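Power strip 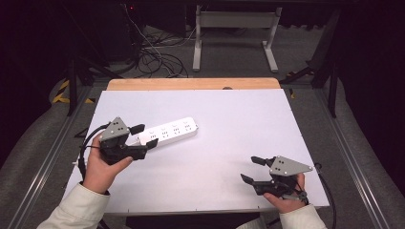 A white power strip lying on a white board, with a row of outlets along its top face.

A power strip, also called an extension socket, multi-way adaptor or power board, is a row of electrical outlets in one long housing, fed by a single flexible cable from a wall socket. It lets several appliances be used where only one fixed outlet is within reach. Power strips are found in homes, offices, workshops and classrooms, and are usually kept on the floor, on a desk, or fixed to the back or underside of furniture.

Names

The usual name varies by country. "Extension lead" and "four-way" are common in Britain, the second taken from the number of sockets and used loosely for strips of other lengths. "Power board" is used in Australia and New Zealand. "Power strip" is the North American term and is now widely understood elsewhere.

Construction

The housing is normally moulded plastic in two halves, held together with screws or welded at the join. White is the most common colour, followed by black. Inside, long metal bars run the length of the strip, one for each conductor, and the contacts of every outlet are formed from or attached to these bars. All the outlets are therefore wired in parallel and receive the same voltage.

Outlets may be set straight, in line with the housing, or at an angle to it. Angled outlets make room for bulky plug-in adaptors, which on a straight strip often cover the neighbouring outlet. The shape of the openings depends on the national plug standard. Some types have plastic shutters behind the openings, which move aside only when a plug is pushed in correctly.

Many strips carry extra parts at one end or beside each outlet. These can include a main switch, a separate switch for each outlet, a neon indicator, a resettable overload cut-out or charging ports. Keyhole slots on the underside allow the strip to be hung on screws.

Rating and load

Every strip has a maximum load, marked on the housing in amperes, watts or both. The limit applies to everything plugged into the strip taken together. In Britain the plug contains a fuse of up to 13 A, which at 230 V gives a limit close to 3000 W. A kettle or a fan heater may use nearly all of this alone, while a lamp, a router and a computer screen together use only a small part of it.

Connecting one strip to another, known as daisy-chaining, adds outlets but does not raise the limit of the first strip or of the wall socket. It is discouraged in most safety guidance and forbidden in many workplaces. Strips supplied on a reel should be fully unwound before heavy use, as a coiled cable sheds heat poorly.

Surge protection

Some strips contain components that divert short rises in voltage away from the connected equipment. The most common is the metal oxide varistor. It wears with each surge it absorbs, and a strip may go on supplying power after its protection has failed. Better models have a lamp that goes out when this happens.

Placement and care

A strip should lie on a firm, dry surface where its cable will not be walked on or trapped under furniture legs. It should not be covered by rugs or bedding. Dust in unused outlets can be kept out with the strip upright on a wall or inside a ventilated cable box. For cleaning, the strip is unplugged and wiped with a dry cloth.

Brown marks near an outlet, a loose fit, a buzzing sound or a smell of hot plastic are signs that a strip should be taken out of use. Damaged strips are not normally repaired. They are accepted as small electrical waste at most recycling centres.

See also

Adaptor plug
Cable management
Extension reel
Residual-current device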